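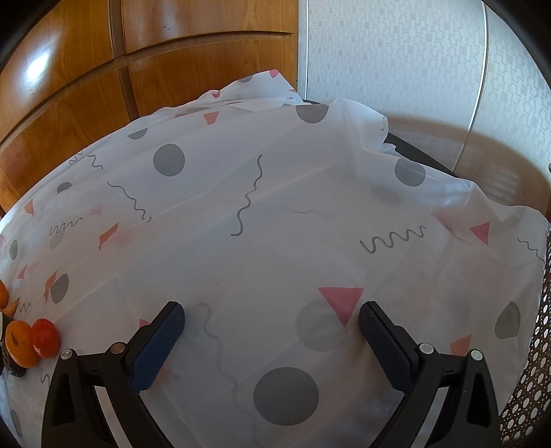 fingers open over the party tablecloth. fruit pile on the left is the pick zone

ok thread on the hand-held gripper stuff since a few people asked. typing this between runs so bear with me

1/ the question: if you collect demos by hand, in real homes, does the mess help or hurt? we had 590 demos from the lab bench. clean gray mat, same light all day. policy looked great. then we took it to a real kitchen and it fell apart

2/ so for April we did 200 demos in houses instead. same task — pick a piece of fruit, put it in a bowl. same gripper, same blue pads. whatever table the people had. whatever cloth was on it

3/ trained three ways. bench only, homes only, both mixed. tested in 2 homes none of the models had seen. Zachary Pelletier ran the tests so I couldn't fudge the resets (I would have)

4/ bench only: bad. goes for the pattern on the cloth a lot. closes on a printed circle like it's an orange. kind of sad to watch

5/ homes only: way better, and with roughly a third of the data. didn't expect that gap. still misses dark fruit. avocado on a shadowed bit of table is the worst case by far

6/ mixed was a hair better than homes only on oranges, no real difference on anything else. so all those bench hours bought us... not much

7/ the part I care about. we split the home demos by surface. plain tables vs patterned cloths. dropped the patterned ones and retrained. the circle grabbing came right back. put them in again, mostly gone. so it's not just "more rooms", the ugly tablecloths are doing real work

8/ caveats before someone yells. 2 test homes is tiny. one task. soft cloth that bunches up also moves when the fingers brush it and we dont separate that from the print. want to do a flat printed sheet vs the same print on loose fabric, thats next

9/ practical notes if you're collecting: check the finger screws before every session, ours work loose. wipe the pads after citrus. start with the fingers open and over the table, not way up by the ceiling, the policy learns to dawdle otherwise

10/ also don't straighten the cloth between demos. I kept doing it without thinkng. leave the folds

11/ writeup is with Gillden now for comments, the internal name is Bolter if you see that floating around. code after that. will post the per-fruit numbers when the Clermont runs finish

ok back to it, more oranges to pick up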